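An Open Day at Gristhorpe, Where Everything Builds Your Legs

I have a low tolerance for fitness open days. You get a wristband, a warm protein drink and a tour led by a person whose calves are the sales pitch. Gristhorpe, a training center in a former carpet warehouse on the edge of town, held one on a Friday in December, and I went mostly to look at the sled track and the stair machines, because my knees have opinions about running and I need something else for the winter.

The invitation promised "a complete lower-body solution." I have been told this about kettlebells, about spin bikes, about a vibrating plate and about walking backward. Some of those were fine. None of them was complete.

Getting in

Doors opened at 4 in the afternoon and the line was already out to the bike rack. It moved slowly because everyone had to sign a waiver on the same tablet. There is parking behind the building, badly lit, and the entrance is on the other side from where you park. If you go in winter, wear shoes you don't mind getting muddy and bring your indoor pair in a bag.

My guide was Stelios Raptis, who coaches the early classes. He told our group that the place had signed up 861 members since opening. I asked how many of those had come in during the past month. He said he'd have to look, and he was pleasant about it, but he didn't look.

The sled track

The best thing in the building is a strip of green turf 24 yards long, with room for three people to push side by side. I took a turn with a light load and then with one that was heavier than I should have picked. Pushing a sled is hard in a very plain way. Your thighs burn, your lungs complain, and you aren't sore on the stairs two days later the way you would be after a lot of squats, at least I wasn't. I'd read that before and didn't fully believe it.

What I don't buy is the poster on the wall claiming the sled "replaces leg day." Pushing works the front of the thighs and the calves very well. It does a lot less for the hamstrings, and you never have to lower a weight under control. I said so to Achilleas Christodoulou, who was looking after the turf, and he agreed at once.

"Marketing did the poster," he said. "I make my people do hinges as well."

More of that, please, and fewer posters.

The stair machines

Upstairs there is a row of stair climbers made by Zanovik. They are quiet, and the steps are deep enough for my big feet. The screen gives a calorie number, and after a quarter of an hour mine said 351. I climbed at a pace where I could chat with the woman next to me about her dog. I have been exercising long enough to know what that sort of effort costs me, and I would cut that figure down hard before eating anything on the strength of it.

The staff told us to keep our hands off the rails. Good advice. Then I noticed that the demonstration video on the wall showed a man leaning on the rails with both arms, so he was carrying a good part of his weight on his hands and his legs were getting a holiday.

Stairs are still a sensible choice if you want stronger legs and a better heart and you can't run. They're also free in most buildings — my office has six floors and I've been ignoring them for years.

The recovery room

There was a room with compression boots, two massage chairs and a cold tub. A rep from Caser, Lefteris Dimitriou, was giving a talk on the boots. He said they "flush out" the legs after training. I asked what was being flushed, and where it went. He moved on to how professional cyclists like them.

I tried them anyway. They squeeze your legs in waves from the foot up, and it feels lovely. I nearly fell asleep. If a gym threw them in I'd use them every week. I would not pay the monthly extra that Gristhorpe wants for them, and I don't think they made the slightest difference to how my legs felt on Saturday.

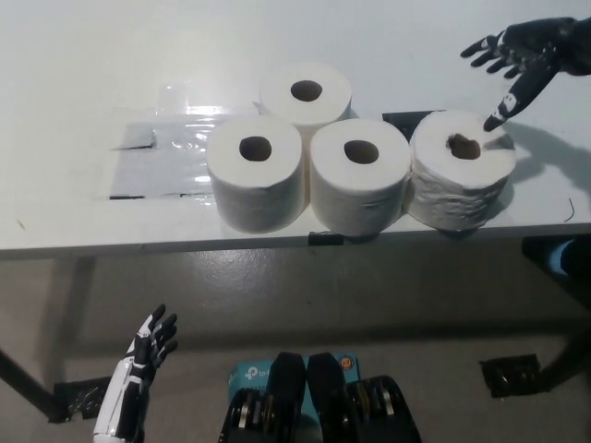 The class

The last hour was a trial class called Katsaros, after the coach who put it together. It's step-ups, lunges, band walks and wall sits, in rounds, with very loud music. Isauro Tlapale led it. He is a careful teacher. He came over and moved my front foot a few inches forward in the lunge, and the pinch I'd had behind the kneecap went away, which was worth the drive by itself.

The class was too full, though. There were more than 24 of us in a space that might suit half that number, and by the band walks we were bumping into each other like shopping carts. Anyone new to lunges would have been lost at the back. When I asked, the front desk said regular classes are smaller, but couldn't tell me what the cap was.

I got talking afterward with Anas Bitar, who has been a member since the summer and came along with his brother-in-law. He had joined to get ready for a hiking trip. Had it helped? He thought so. He'd also started walking to work at the same time and had quit smoking, so he wasn't going to give the gym all the credit. I liked him very much.

Would I join?

Not on the yearly plan. They pushed that one hard at the exit, with a discount that ended at closing time, and I don't sign things that end at closing time. I asked for a ten-visit pass and had to ask twice before the desk admitted that they sell one.

I bought it. The turf is good and two of the coaches I met clearly know their work. I plan to use the sled once a week, do my hamstring work at home with a band and a chair, and take the office stairs. If my knees are happier by spring I'll go back and say so.

The protein drink was banana. I left most of it.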